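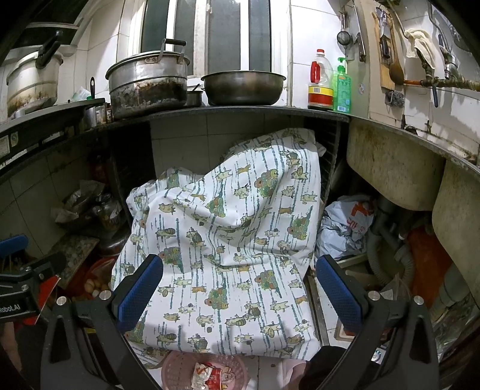

Kitchen corner, ground floor, with the animal-print cloth below the counter.

Rirkham House, residents' meeting, October
Held in the front room, 7:30 p.m.
Chair: Mirjam Maes. Minutes: Nathalie Smits.
Ground floor and first floor represented. Top floor sent word that they agree with whatever is cheapest.

Minutes of the last meeting
Accepted, with one correction. The September minutes say the kitchen was "substantially cleared." Nathalie asked that this be changed to "discussed." Agreed.

The cloth
Mirjam proposed keeping the big white cloth with the cartoon animals as the kitchen's regular sorting cloth. Her idea is that when a shelf gets cleared, everything goes onto the cloth first and gets picked over there, and the cloth is shaken out and folded at the end. She believes this will make us quicker.
Nathalie wanted to know what happens when the end doesn't come. A cloth that size takes up most of that corner even when it is only lying in a heap, and the bottom of it gets down toward the floor where people walk. First floor said they liked the pattern. It was pointed out that nobody had asked about the pattern.
Agreed to try it until the next meeting. If it is still heaped up in the corner a day after a clear-out, Mirjam will wash it and it goes back upstairs.

Pots and the stove
The large two-tiered pot has black and brown scorch marks all over the lower half. Mirjam has been told that Jistel paste will take them off. The pale pot on the stove is stained as well and would be done at the same time.
Nathalie noted that we have heard this about three other cleaners and the same pot has been on the agenda since spring. She will believe in Jistel when she sees metal. First floor will buy one tub, the smallest, and treat a patch on the side before anybody commits a Saturday's worth of elbow grease to it.
The wide steel basin stays by the window. A suggestion to hang it on the wall was dropped when no one could say what it would hang from.

Bottles on the counter
The jug with the red cap is down to a little dark liquid at the bottom. Request, again, that whoever finishes a bottle puts it out, and that whoever nearly finishes a bottle does not consider themselves excused. The green pump bottle can stay where it is.

Packets and odd lids
Mirjam would like a single tin for small items: sachets, cards, and the lids that belong to no jar anyone can name. The orange lid with the Chinese characters was raised in particular. First floor think it is theirs. They thought so last time too, and were going to bring the jar down. The jar has not been brought down.
Nathalie doubts the tin. We had a drawer for this, then a basket, and both filled up with the things we meant to sort. She would sooner set a date and throw out what has no owner by then. Compromise: one tin, labeled, emptied at each meeting with everyone watching. The red packet and the pale green one next to it are to be claimed by their owners before they go in. 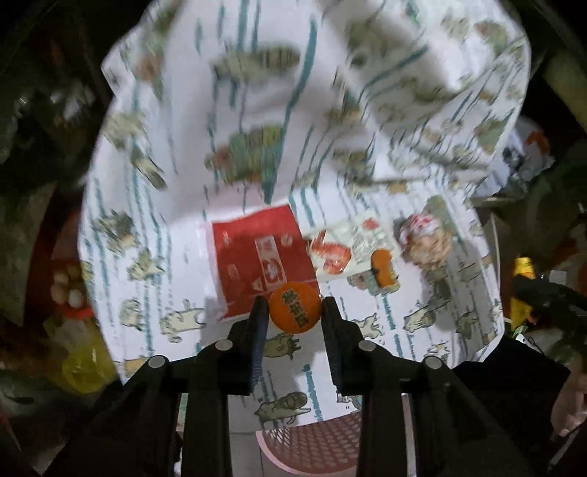 Quote for shelves
Van den Broek have quoted $376 for two shelves, fitted, or $149 for one. Mirjam reads this as a reason to take one. Nathalie reads it as a reason to ask how the second shelf comes to cost more than the first. The letter does not explain — it does say the price is "inclusive," though not of what. Nathalie will call them. No money to be paid before there is an answer in writing.

Leaflet
A Sondodent leaflet came through the door offering free samples to shared households. It asks for 19 signatures. We do not have 19 people. No action.

Any other business
First floor asked if these meetings could be shorter. The discussion of this took some time.

Actions
Cloth, trial and washing if needed: Mirjam
Jistel, smallest tub: first floor
Jar for the orange lid, if there is one: first floor
Tin and label: Mirjam
Call to Van den Broek: Nathalie

Meeting closed at 9:10 p.m. Next one in November, same room.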